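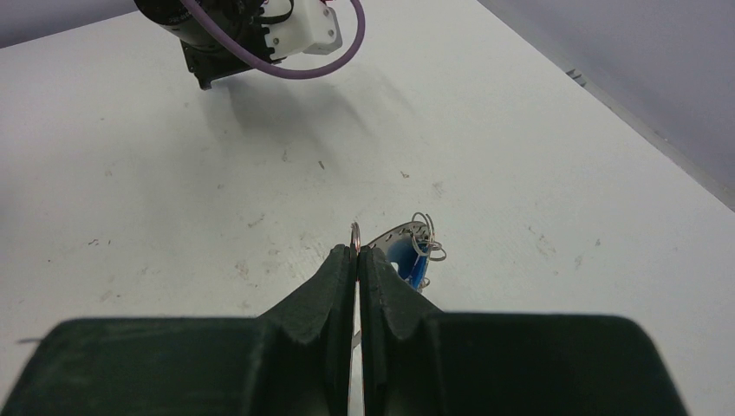 A visita à Prekaditz foi marcada para comparar dois jogos de dedos na mesma bancada, com os mesmos objetos e o mesmo operador. Chegámos às nove e a Felista Rashidi já tinha as duas células ligadas. O primeiro ensaio foi o das peças finas, que é onde os nossos dedos atuais falham mais. Os dedos verde-escuros da Sundden afunilam até uma ponta estreita e entre eles fica uma fenda muito fina, o que ajuda com uma argola de chaves como a que se vê junto às pontas. O objeto azul ao lado, com o seu molho de argolas de arame, é um caso mais difícil: as argolas enredam-se e o programa tem de escolher uma.

A câmara de punho fica próxima dos dedos e a base da garra ocupa boa parte da imagem. Perguntei se isso prejudicava a localização dos objetos. A Felista respondeu que o recorte é feito no controlador e que a zona útil chega para peças pequenas. Para caixas usam a câmara fixa.

Cada jogo de dedos fez 45 tentativas com argolas soltas e outras tantas com objetos de plástico. Os Sundden ganharam nas argolas. No plástico liso ganharam os Skodo, mais largos e com revestimento macio, que em contrapartida não conseguem levantar nada muito fino de uma mesa rígida. A troca de um jogo para o outro demorou 10 minutos, calibração incluída. Contava com mais.

Depois do almoço passámos aos controladores. A Joyce Mollel mostrou o registo de força de uma série de 3.971 ciclos feita com o controlador Ndung'u. A curva é estável até perto do fim, altura em que a força de fecho começa a descer – segundo ela, por desgaste do fuso. Pedi os dados em bruto e ficou de os enviar.

O jogo de dedos Sundden custa 315 euros, sem o adaptador de flange. Vamos encomendar um para a nossa célula pequena e manter os Skodo na linha de embalagem. Falta saber se o adaptador serve no nosso braço mais antigo, porque o desenho que nos deram só traz a furação nova. A próxima visita fica para novembro, já com peças nossas.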